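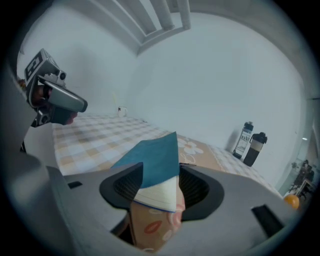

図3-1 紙コップと折った青い紙

3.2 関税シナリオの設定

貿易シミュレーター「Homora」では、架空の二国FillmontとTraltachが初期状態で自由貿易協定を結んでいます。両国の仲は良好です。編集を始めるまでの話ですが。

1. メニューの「世界」から「協定」を開き、対象の二国を選びます。
2. 「関税率」欄に数値を入力します。上限は400％です。それ以上を望む方は「国境封鎖」(3.5)をご覧ください。
3. 「報復」を「自動」にします。「なし」も選べますが、過去の事例データに該当がないため、結果の精度は保証しません。
4. 「品目」タブで対象を指定します。初期状態では103品目すべてにチェックが入っています。解除は一品目ずつ行ってください。一括解除ボタンは次の版で検討します(前の版の説明書にも同じことが書いてあります)。
5. 「期間」に四半期数を入れ、「実行」を押します。計算には18分ほどかかります。

注記
・通貨単位はMuliです。為替を「変動」にすると、手順2で入力した関税の効果が相場に吸収されることがあります。不具合ではありません。
・世論指数が53を下回ると政権が交代し、協定の設定は初期値に戻ります。長い期間を試す場合は、実行前にシナリオを別名で保存してください。
・「多国間交渉」を有効にすると、計算が終わらないことがあります。画面右下に「継続協議中」と表示されたままなら、Escキーで中断できます。中断しても声明文は出力されます。

注意
「国産品奨励」と「輸出振興」を全参加国で同時に有効にしないでください。輸出の合計が輸入の合計と合わなくなり、エラーE-7で停止します。この組み合わせに関するお問い合わせが最も多く、そのたびに設計担当のLibor Vrabecが同じ返信を書いています。

結果の見方
実行後、「勝者」欄に国名が表示されます。空欄の場合は、品目別の表で消費者価格の列を確認してください。表はCSV形式で書き出せます。文字化けするときは、書き出し画面で文字コードをUTF-8に変更します。

移民と資本移動の設定は3.3で扱います。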